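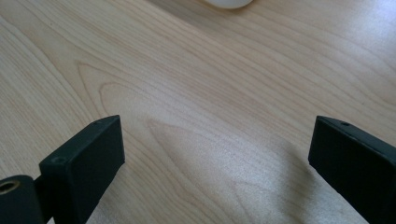 The Table, Up Close

Welcome to the tabletop page of our little gallery. I have been meaning to put this one together since December, and every time I sat down to do it I found another thing that needed wiping, sorting or carrying out to the garage. Wanda Calloway, who shares the workroom with me here in Pirnbridge, finally told me to stop fussing and post the pictures, so I am posting the pictures.

If you have visited the other pages (the shelves, the window wall, the dreaded drawer), you know I get attached to surfaces. This table is the one we all end up at. We wrap packages on it, we eat lunch on it when we shouldn't, and Ignacio Okafor once laid out an entire quilt on it in sections and wouldn't let anybody set down a cup for the better part of an afternoon.

The color is a pale tan, a bit beige, even a touch gray depending on where you stand. Thin brown grain lines run across it mostly on the diagonal, and I have spent more phone calls than I care to admit following them with a fingertip. I had wanted something much darker when we were shopping. Yolanda Ostrowski talked me out of it over two pots of tea, and I have thanked her many times - a dark top would have swallowed that room whole.

There is a white rounded shape just peeking in at the top. I do love white against this wood. It's such a plain pairing and it makes me happy every time.
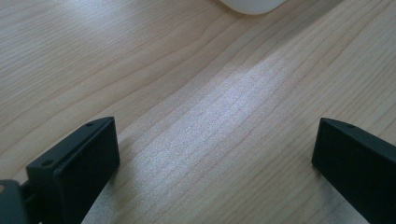 LIGHT ON THE WOOD

My favorite of the two. A broad bright patch lies right across the middle, and inside it the wood goes nearly silver, with a fine speckle that sparkles like sugar. Look out toward the sides and the honey tone comes back, warmest down in the lower right corner, where it leans a little orange.

The grain is prettier in this one too, I think. Some of the lines are straight as a ruler and some waver, and a few long ones sweep up toward the right in a slow curve. Gangadharan Chacko says they remind him of a plowed field seen from a hill, and now I can't see anything else.

For those who wrote to ask about care: a soft cloth, barely damp, and then a dry one right behind it. I gave up on sprays a long while ago. Felt pads go under anything heavy, and Wojciech Wieczorek keeps a packet of 20 in the cupboard by the door, so please take one if you need it and tell him when they run low.

More pages are coming once I get the chairs back from Dunik - they are being re-covered in a green I picked in a hurry and now have to live with.

Back to the workroom gallery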